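Renting vs buying water-filled barriers for a sidewalk job

trench_mike
We've got 285 feet of sidewalk closing in March and the city wants a solid pedestrian path on the road side. I've always rented from Camenzind but they quoted me 948 a week this time, which made me choke on my coffee. Anyone bought the Bruteck ones?

Veronika Imhof
I own a stack of Brutecks and I love them! They nest nicely and two guys can move an empty one, no forklift (my back says thanks). Get spare drain plugs though – we lose those constantly.

laneclosed
Gonna disagree. Buying is fine if you've got yard space. We didn't, and ours sat behind the shop growing algae. Also, check what your inspector says about the gaps at the joints before you spend a dime. Mine flunked us over two of them.

trench_mike
Fair point on the yard. Movel has used ones for 415 each, but the delivery is killing me. I'm leaning toward renting one more time and asking Camenzind to sharpen their pencil.

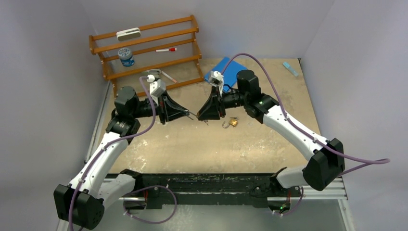
Johanna Schnyder
Ask them if the weekly price includes filling and draining, Mike. Ours didn't, and we ended up paying for a water truck on top.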